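Trurkcombe Packing Room Reopens With White Work Surfaces

TRURKCOMBE, 13 July 2019 - The household goods packing room run by Nedari at its Trurkcombe depot has gone back into full use after its work surfaces were replaced and its lighting changed. The old brown counters have been taken out along the whole of the north wall and the sorting island. White surfaces supplied by Živković, a maker of counters and shop fittings, have been put in their place.

The room handles small household items that are bought in bulk, sorted by hand, wrapped and sent out in mixed cartons to stores in Liltness and the surrounding towns. Kitchen tools, dishes, storage jars, cloths and bathroom items make up most of the load. A packing station can handle 80 cartons in a shift when the goods are already sorted and fewer when they are not. That figure was used as the baseline for the new layout and has not been raised.

The main complaint about the old counters was that small dark parts could not be picked out against them. Lids, rubber feet, screws and the plastic clips that hold whisks and ladles to their cards were often left behind at the end of a job and turned up during cleaning. Each loose part then had to be matched to a carton, and in some cases the carton had already left the building. Nedari said it had looked at colored mats as a cheaper fix but dropped the idea after a trial last November. The mats curled at the corners and caught on the cartons.

The new surfaces have a low-gloss finish. A full-gloss version was tested first and rejected, as the ceiling lights showed in it as bright bars and made the printed packing slips hard to read. The edges are rounded on the working side and square at the wall. The joints are filled flush, and the filler is the same color as the surface.

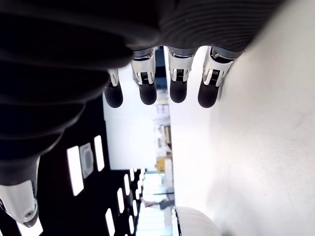

How is the lighting level set at the stations?

The target is 500 lux at the work surface, measured with the station lights on and the window blinds closed. Readings are taken at the center of the station and again near the front edge, where most of the wrapping is done. If the lower reading falls short, the lamp is moved before a brighter one is fitted.

Lighting in the old room came from ceiling units only. Anyone standing at the counter threw a shadow over the goods, and the wall side of the counter was brighter than the side where the hands were working. The new units hang in front of the packing position and are tilted back toward it. They can be dimmed at each station. The ceiling units have stayed in place for cleaning and for moving stock.

Storage has been changed along with the counters. Wrapping paper, which used to be kept flat on shelves below the work surface, is now held on rolls at the end of the line and torn to length on a fixed bar. Flat sheets are still stocked for dishes, as the rolled paper tends to spring open inside a bowl before the next one is stacked on top. Tape, labels and marker pens are kept in shallow trays that lift out. The trays are the same size at every station, so that a full one can be swapped for an empty one without clearing the counter.

Cartons come in three sizes, as before. The largest had been used for almost everything, with loose paper pushed in to fill the gaps. Under the new instructions, the packer sets out the whole order on the surface before a carton is chosen. Heavy items go in first and lie flat. Jars stand upright with a divider between them. Cloths and towels may be used as padding if they belong to the same order and are in a sealed bag, but they may not be placed against anything with an open blade or a grating face. Graters and peelers are wrapped on their own, with the wrap marked on the outside.

The instructions also deal with the end of a job. The surface has to be cleared to bare counter before the next order is opened. Loose parts go into a lidded tub marked with the order slip, and the tub stays at the station until the carton has been checked. In the old room the tubs stood on a shelf by the door and were emptied once a shift, by which time it was often unclear which order a part had come from.

Counter height was a separate matter. The previous line stood at a single height and was too low for taller packers when the small cartons were in use. The eight stations along the north wall now sit on adjustable legs, which are set with a hand crank and locked with a pin. The sorting island could not be made adjustable without cutting into the floor channel for the power supply, and it has been rebuilt at its old height. Its surface is 700 millimeters deep, a measurement kept from the earlier design so that goods can be reached from either side.

Cleaning has been written into the shift plan. The surfaces are wiped with a damp cloth and a mild soap, then dried. Scouring pads and solvent cleaners are not to be used. Živković advises that tape residue be lifted with a plastic scraper held at a low angle, and that marker ink be treated on the same shift, before it sets into the finish. Knives may no longer be used directly on the counter. A cutting board hangs on a hook at each station for opening sealed bundles and trimming card, and spare blades are kept in a locked drawer at the supervisor's desk.

There are some open points. The white finish shows scuffs from the undersides of cartons, mainly at the end of the line where full boxes are slid onto the cart. A strip of clear film has been laid there as a stopgap. Nedari has asked for a harder edge piece at that spot, and one is being made up. The trays also slide more easily on the new surface than on the old one, and the depot is trying thin cork pads under them. The first set of pads came unstuck when the counters were washed, and a different glue is now on order.

Noise was raised by packers during the fitting work. The old counters had thick wooden backing that deadened the sound of dishes being set down. The new ones are thinner and ring more. A felt layer was added beneath the two stations used for dishes, and the rest are to be judged after a full season of use.

The old counters were not scrapped. Sections in good condition have gone to the Liltness store, where they are being used in the back room for unpacking returns. The remaining pieces were cut down for shelving at the depot.

Orders placed during the changeover were packed on folding tables in the loading area. Nedari said the backlog from that period has been cleared, apart from a group of glass storage jars held back for a change of divider. Those orders will go out when the new dividers arrive. Collection times at the Trurkcombe counter remain as posted at the entrance, and customers returning wrapped goods are asked to leave the order slip attached to the outside of the carton.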